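Bumley Repair Club News

Memory upgrades: what we learned from the January towers

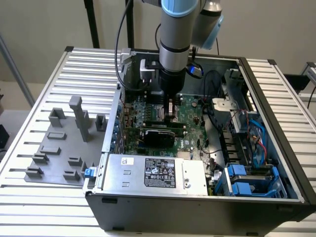

Cover off, tower on its side. The memory slots are just below the tip of the black gripper, power supply along the front.

Quick one this time, newsletter was due yesterday and I'm still typing. Lots of you asked for the notes on the memory swaps so I've pulled them together from my scraps plus a page and a half from Leonie Mösli, whose handwriting is better than mine.

Background for new members. In January the Filali night school passed us 13 old desktop towers, all slow, all headed for the dump otherwise. We've been putting more memory in, cleaning them out and sending them back over to the school library in Trirkamden. Budget was $200 for the whole lot and we stuck to it, mostly thanks to Younes El Idrissi and his box of pulled parts.

Before you open anything

Shut down properly. Cord out of the wall. Then hold the power button in for a few seconds. Rupert Marti wants it in writing that flipping the switch on the strip doesn't count as unplugging. OK Rupert, it's in writing.

Lay the tower flat, open side up. Don't try to do this with it standing, you'll be pushing sideways on the board and the whole thing walks off across the table. Touch bare metal on the chassis before you reach in, and again if you've wandered off for coffee.

Take a picture of the wiring on your phone. Yes even if you're only doing memory. Driss Naciri knocked a drive cable loose with his sleeve and spent most of an evening blaming the new sticks.

The swap

Clips at the ends of the slot push outward. Some boards only have a clip at one end, so look first and don't go prying at the fixed side. Old stick lifts straight up. Hold it by the edges.

New stick: line up the notch. If the notch doesn't line up it's the wrong kind of memory or its backwards. Turn it round and try again, and if it still won't sit, stop. Press down with both thumbs, one each end, until the clips come up by themselves. It takes more push than feels right. Leonie's note says "firm, like a stiff drawer" and I can't improve on that.

If you have a matched pair, check the board for which slots go together. They're often color coded, often not. The manual knows. We have most of the manuals in the gray binder, bottom shelf, please put it back this time.

If a graphics card is in your way you can usually work past it. If you can't, take out the bracket screw, release the catch at the far end of the slot, then lift. Screws go in the muffin tin. Not on the table, not in your pocket.

While the lid's off

Blow out the dust, short bursts, and hold the fan blades still with a finger while you do it. Check that nothing is lying against a fan. Leave the power supply shut. We do not open power supplies at Repair Club, any of them, ever, and if one smells burnt it goes on the reject shelf with a note.

It beeps and won't start

Nine times in ten the stick isn't all the way down. Unplug, take it out, put it back, push harder. Then try one stick by itself, then the other one, same slot. We had 3 towers do this and all of them came good on the second or third go. One more turned out to have a bad slot, it runs fine using the others and there's a strip of tape inside to say so.

Once it starts, check the total in the setup screen before you put the cover back on. Then write the new amount on the label and initial it.

Where we're at

4 towers still to do. Sherif Ezzat has the key and says the room is free after six if anyone wants to come in early. Bring a Phillips screwdriver with a decent tip, the Roleck ones in the club drawer are chewed up and I'm tired of drilling out screws. Replacements are on teh shopping list.

Next session is 19 June 2021, usual place, side door. If you have spare desktop memory at home bring it along, any size, and we'll sort out what fits.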